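Search tickets Type a keyword or ticket number

Ticket 2281: Subtitles and voting panel out of step on the live dance final
Product: Matar player, TV app
Opened by: Tassanee Paisan
Status: waiting for customer
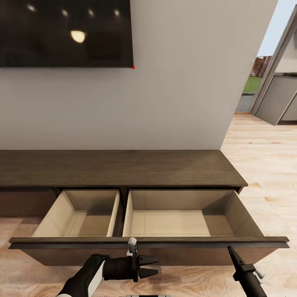 Hello, I write for our viewing club in Westau. We follow the show "Dalholm Dances" every season with your Matar app on the television. Since the semi-final in June we have a problem with the live broadcast. The sound and the picture are fine, but the subtitles come late, up to 11 seconds. When a judge gives the score, we read the comment for the couple before. Many of our members need the subtitles, so for them the results part is very confusing.

The voting panel has the opposite problem. It opens too early, when the last couple is still dancing, and it closes before the presenter has finished to read the names. Two members lost their vote in this way.

What I tried already:
- closed the app and opened it again: no change
- signed out and signed in: subtitles correct for one dance, then late again
- changed the subtitle language from English to Thai and back: no change
- watched an old episode from the archive: everything correct

So I think it is only the live channel. Please tell me which information you need.

Tassanee Paisan

Reply from Sota Kubo, Rustallow support

Dear Tassanee,
Thank you for the clear report. The test with the archive episode is very useful for me. Could you please answer the following:

1. Which version of the app do you have? You find it in Settings, then About.
2. Is "Start from beginning" used when you join the show, or do you go directly to live?
3. Is the option "Smooth playback" on or off?

Please do not reinstall the app yet. The playback log would be deleted.

Sota

Reply from Tassanee Paisan

Version is 6.2. We always join from the beginning, because some people arrive after the opening number, and then we skip forward to live in the first break. Smooth playback is on. I did not know this option, I did not change it myself.

Reply from Sota Kubo

I could repeat the subtitle problem on my side with the rehearsal stream. If I start from the beginning and then skip to live, the subtitles keep the old timing. With "Smooth playback" on, the delay becomes bigger after each break. When I enter the live channel directly, the subtitles are correct.

The voting panel is a different matter. It follows the clock of the studio and not the position of your stream. If your stream is behind, the panel will look early. I have sent this part to the voting team as a separate request and linked it to this ticket.

For the results show, please try this:
- Settings, Playback, set "Smooth playback" to off
- leave the channel completely and enter again with "Watch live"
- do not use pause during the dances

If somebody pauses by mistake, leave and enter again.

Reply from Tassanee Paisan

We did this for the results show. The subtitles were good until the second group dance, then late again, but only a little. I must say that one person pressed pause when the tea came. After we entered again it was correct until the end. Voting was closed that evening, so I could not test the panel.

Reply from Sota Kubo

Thank you, this matches my result. The correction for the subtitles is in test now. Could you send me the playback log from that evening? Settings, Help, Send log, and write the ticket number in the comment field. I keep the ticket open until I have it.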